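The Basket

The Udow Street house had been left to the three of us in equal parts, and by June we had divided everything in it except the cutlery.

The piano had gone in an afternoon. The car took one phone call. My brother got the good rug and my sister got the bad rug plus $700, a sum they arrived at by shouting. I got the Cusar stove, which weighs 234 pounds and which I have since learned cannot be given away.

That left the forks.

Our mother kept them in a wicker basket with compartments, and she had opinions about the compartments. Forks went in the long one at the back. Anything with a dark handle went in the middle. The square one at the end was for things that didn't belong anywhere, and as children we understood that if we had been smaller we would have been put in it ourselves.

My sister felt the basket should go to whoever knew how to fill it. My brother said a person could simply tip the whole lot into a drawer, as he did at home, and live. She asked him to repeat that. He repeated it, but more quietly.

So we agreed on a test. Everything would come out, and each of us would put it back from memory, and the basket would go to the one who got closest. I was made judge as well as contestant, on the grounds that I wanted it least. They did not know about the stove. A man who owns a stove like that wants anything he can carry.

There was trouble before we began. My brother wished to know whether chopsticks counted as cutlery. My sister said they had come free with a takeout order from Grilow's and counted as litter. I ruled that they counted, mostly to see her face.

Then we cleared the white table and got down to it.
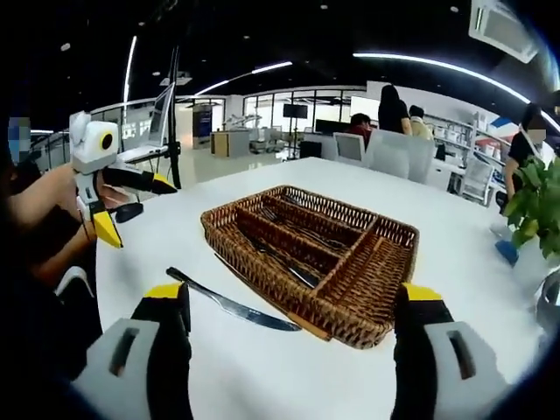
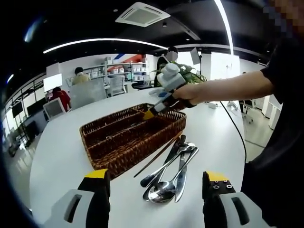 Forks with the forks, fine, but which way did they face? My sister, who had been waiting her whole life for somebody to ask, said that our mother had faced them to the right, always, and that anyone who had ever set a table in that house would know it. My brother said he had set it plenty. She said he had set it once, for the Ozoliņš dinner, and that people had eaten soup with dessert spoons.

He said the soup had been fine.

I wrote down "right" and put a question mark after it. My own memory was that they faced left on the days she was pleased with us, but I could see that bringing this up would add an hour.

By four o'clock we had each had a turn, and my brother had had two. He put the knives in with the spoons both times and defended it on the second. My sister's basket was perfect, or it was exactly what she said it should be, and there was nobody left to check with. She stood back from it with her hands folded, just the way our mother used to.

I gave it to her. She carried it out to her car level, like a full bowl, and my brother held the door.

She called me that night to say there was a chopstick missing. I told her to try the square compartment. I was stirring my coffee with it at the time.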